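# Chapter 4: Folding and Stacking Flat Textiles

This chapter covers the handling of small flat textiles between the dryer and the shelf. By the end of it you should be able to:

- locate two adjacent corners of a crumpled cloth by edge tracing
- fold a square cloth to quarters with the hems aligned
- build a stack that can be lifted without shifting
- calculate tray capacity from folded thickness

Terms introduced: *lead corner*, *trailing edge*, *closed side*, *stack height*.

## 4.1 The Crumpled State

A cloth removed from a pile has no useful orientation. Its corners may lie inside the bundle, and its hems may cross one another several times. Gronow's household linen manual calls this the crumpled state and treats it as the starting point of every fold. The first operation is the lift. The cloth is pinched at any accessible point and raised clear of the work surface, so that its own weight opens the larger creases. The lowest hanging point is then usually a corner, or lies close to one. 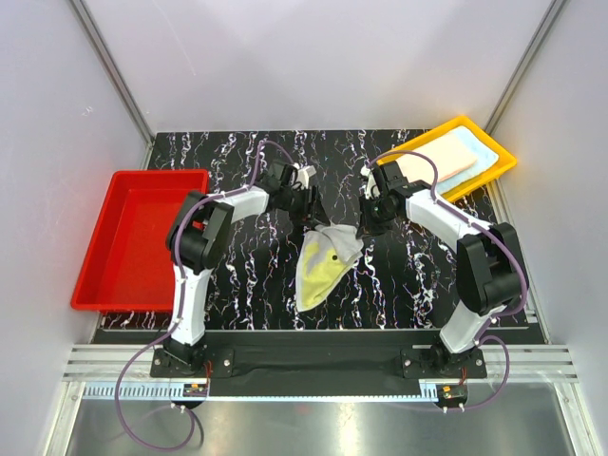
Once the lowest point has been found it is gripped and becomes the lead corner. The first grip is released, and the hem is followed from the lead corner to the next corner along. With both corners held, the cloth is drawn out until the edge between them is straight. The opposite side – the trailing edge – is laid on the table first, and the rest is lowered over it.

Printed and multicolored cloths require more care than plain ones. A patch of color near a hem can be mistaken for the hem itself, and a patterned work surface adds to the difficulty. Where the edge is in doubt, it should be traced by touch.

## 4.2 Trays and Stack Order

Folded cloths are placed with the closed side facing the front of the tray. Each new cloth goes on top of the last and is centered on it. A shallow tray with low sides allows the stack to be squared by hand, but gives little support above the rim. Stack height should therefore be limited by the depth of the tray.

**Worked problem 4.1.** A tray is 49 mm deep. Each cloth measures 4 mm when folded to quarters. Find the largest number of cloths that can be stacked without rising above the rim.

Dividing 49 by 4 gives 12.25. The tray holds 12 cloths, with 1 mm of clearance.

Compression is ignored in this calculation. Section 4.3 introduces a correction for terry and other looped fabrics, using the method of Holub.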